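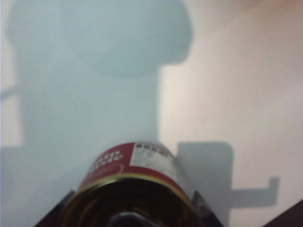
Lurkent 是我给家里储物柜记的一本账，罐头、瓶装酱料、油醋，凡是进了柜子、贴着标签的，都往里记一行。最早只想解决一个很小的麻烦：罐头躺着放的时候，到底该抄哪一面的字？红底标签上又贴了一块白色小贴纸，密密麻麻几行小字，从这个角度根本读不出来，金色的罐口边倒是亮得很。这种情况在我家太常见了！进口食品原来的标签一层，后贴的一层，两层的字还经常不一样大，所以我干脆把"原标"和"贴标"拆成两列，各抄各的。

整理的主要是我，Effie Menzies 帮忙核对（她的字比我好看，可惜这里全是打字，看不出来）。下面写得有点啰嗦，大部分是写给以后的我自己看的，你要是也想拿去用，随便改。

## 里面有什么

- `pantry.csv`：主表，现在是 2283 行，一行对应一件东西
- `shops.csv`：店名和简称的对照，Kuvier、Calow 市场这些都在里面
- `labels.md`：抄标签时碰到的怪事，想到就写
- `old/`：以前的格式，留着没删，别从里面导数据

2283 行听着吓人，其实是这几年一件一件攒出来的，吃完的也没有删，只是状态改成"空"。我有时候会翻回去看以前买过什么，比翻相册还有意思，某一阵子家里居然一直在吃鹰嘴豆。

## 每一列怎么填

**编号**：按登记顺序往下排，用过的不再用。哪怕登记错了，也让它空在那里，备注里写"作废"。

**容器**：只写罐、瓶、袋、盒。金属的圆罐写"罐"，有肩膀有盖子的写"瓶"。玻璃还是塑料写到备注里，拿不准就空着，不要猜。

**主色**：标签或者瓶身上最大的那块颜色。我一般站在柜子前面看一眼就写，"深红""酒红""暗红"以前都有人写（好吧，都是我写的），后来 Effie 受不了了，统一成"红"，深浅放备注。找东西的时候这一列特别好用，人记颜色比记品名快多了。

**原标**：厂家印在上面的品名，照抄，外文就抄外文，大小写跟着标签走。

**贴标**：后来贴上去的那张。品名、净含量、到期日，有什么抄什么。看不清的字用"□"代替，一个字一个框，实在一整行都糊了就写"整行不清"。

**条码**：能扫就扫，扫不出来再手输。弯在瓶子上的条码很烦人，竖着印的会好一些，横着绕过去的经常两头跑到背面，得慢慢转。

**到期日**：年月日全写。只有年月的，日那里留空，千万别自己补成月底！

**位置**：Hepburn 上层、Hepburn 下层、灶台边。Hepburn 是我们家那个旧柜子的名字，柜门里面刻着这个词，不知道是厂名还是谁的姓，叫着叫着就改不了口了。

**状态**：未开、已开、空、送人。

## 登记的时候怎么摆

我的习惯是先把桌子清出一块来，白色台面最好，什么颜色的标签放上去都看得清。东西一次不要拿太多，两件两件地来，一件在手上抄，另一件在旁边等着。以前我图省事，一次抱一堆过来，抄到后面就开始串行，酱油的到期日写到番茄头上去，查了半天才发现。 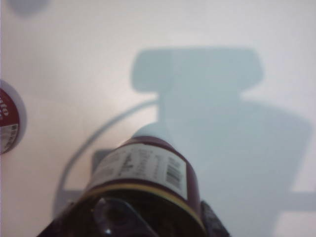 瓶子比罐头麻烦，标签往往绕大半圈，分成好几栏，配料一栏，营养成分一栏，进口商又是一栏。我抄的顺序是先条码，再到期日，最后才是品名，配料整个不抄，真要查的时候去柜子里把瓶子拿出来看就行了。Benjie Sebastian 问过我为什么不把配料也放进来，我试了几瓶就放弃了，光是添加剂的名字就能抄到天黑，而且抄错一个字还不如没有。

还有一个坑：到期日不一定在标签上。罐头可能打在罐底，也可能打在罐盖，凸起来的那种钢印要斜着对光看。瓶子有时候在瓶肩，有时候在瓶盖侧面，盖子一拧开换了位置就更难找。我的办法是先看标签，标签上写着"见罐底""见瓶盖"的，就在备注里也写上同样的字，下次直接翻那一面。

擦一擦再抄也很有必要。油瓶外面那层黏黏的东西会把字糊住，拿热水打湿的布轻轻抹一遍就好，贴纸边角翘起来的别使劲，一搓就掉渣。

## 放回去

抄完就放回原来的位置，别堆在桌上"等会儿再说"。到期早的放外面，晚的放里面，这条大家都知道，做不做得到是另一回事。躺着放的罐头，标签朝外；立着放的，品名朝外。同样的东西挨着放，不要前后藏，藏到后面的那一罐一定会过期。

Hepburn 下层的门有点歪，关的时候要往上提一下，重的瓶子别靠门边。灶台边只留正在用的，没开的一律不放那里，那地方太热了。

到期前 30 天，我会把那几行挑出来贴在冰箱门上，看着做菜。这一招很灵，唯一的副作用是某些星期的晚饭会显得很奇怪，比如玉米配凤尾鱼，再配一碗椰浆汤。

## 已知的问题

- 早期的行没有"贴标"这一列，后来补了一部分，没补的留空。空不代表没有贴纸，只是当时没抄。
- "主色"早年写得很随意，有一行写的是"像老沙发"。我没舍得改。
- Calow 市场买的散装分装瓶，标签是摊主手写的，到期日别太当真。
- 同一个条码出现多行是正常的，同款买了好几次而已，不要去重！去重的话吃完的和没吃的就混在一起了。
- 七月搬过一次柜子，那前后的"位置"可能对不上，以实物为准。
- 有些瓶子把瓶身颜色当成了标签颜色，尤其是深色瓶身配白标签的，我一会儿记瓶身一会儿记标签。现在的规矩是哪块面积大记哪块，旧的慢慢改。

## 能拿来做什么，不能做什么

适合的用法：查家里还有没有、什么时候到期、上次在哪家店买的。也可以看看自己到底多爱囤东西，我看完以后老实了一阵子。

别拿它来比价，价格我从来没认真记过，偶尔写在备注里的也分不清是打折前还是打折后。也别拿它判断东西能不能吃，罐子鼓了、漏了、闻着不对，账上写什么都不算数，扔掉。有过敏的朋友更不要看这个表，里面没有配料，请直接看瓶子上的字。

## 更新

最近一次整理是 2019年12月26日，趁着节后柜子空了一半，把 Hepburn 上层全部搬出来重抄了一遍，下层还没动。Kuvier 那家店换了新贴纸，字更小了，抄的时候把台灯挪近一点。

想改格式的话先跟我说一声，列名别动，Effie 有个打印用的表是照着列名写的，上次我把"到期日"改成"保质期至"，她打出来整整一列都是空白。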